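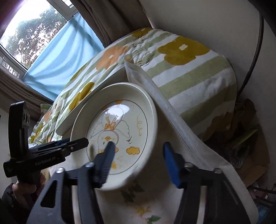

Fig. 1. Plate task, two hand-held grippers, one from the left of the plate, one from the near side.

# Visit report: demonstration day at Riletbridge

Arnulfo Paucar, Automation module, April 2019

## Why we went

Module asks for one site visit with a written report. Our group picked the Riletbridge open day, mostly as it was on the bus route and free. I'd asked in January about going to Clundar instead but they only take groups from industry.

## What was shown

Two rooms. First one was the usual talk with slides, projector slow to start. Second was the bit worth coming for — people doing household jobs with grippers held in the hand, so the movements can be recorded and used later to teach an arm. The arm itself (they call it Kamata) was in the first room and only ran twice while we were there.

The plate job was the one I watched longest. A glossy cream plate with a cartoon bird on it, on a flowery table cover. One gripper comes in from the left, the other has its arms wide open, blue pad on the inside of one finger. The task as explained to us: get hold of the rim, lift, put down flat, let go. Sounds like nothing. I had a go later and droped it on the cover two times before getting it up.

Things I noted down at the time:

- rim is raised and smooth, so pads want to slide along it
- ribbed pad better than my own fingers for this, I thought
- daylight on the glaze — a bright patch right over the drawing. Asked if this upsets the software. Answer was "sometimes", no figure given
- with two grippers you have to agree who moves first, or one pushes the plate into the other

## Numbers we were given

From the handout, not checked by us:

| | |
|---|---|
| Recordings made so far | 548 |
| Kept after checking | 478 |
| Plates and bowls in the set | 80 |

So 70 thrown out. Main reason given was the hand starting before the recording did. Would have liked the numbers split by task, handout doesn't do that. Emailed to ask, no reply yet.

## Altska software

Short demo at a laptop. Altska lines up the recordings by the moment the gripper closes, then you scrub through and mark good or bad. Marking one takes less than a minute if nothing is odd. I only saw it done with cups. Menus were hard to read from the back so this section is thin, sorry.

## Compared with the lectures

Lecture 4 had grasping as mostly a geometry problem, where to put two contacts. Fine for a block. With the plate the friction and the approach angle matterd more than I expected, come in too steep and the fingertip hits the table before it's under the rim. Also the two-handed timing, which we haven't covered at all.

## Still to do

- redraw my sketch of the approach angle, current one is unreadable
- add handout as appendix
- ask if we can borrow a pair of ribbed pads for the lab rig
- references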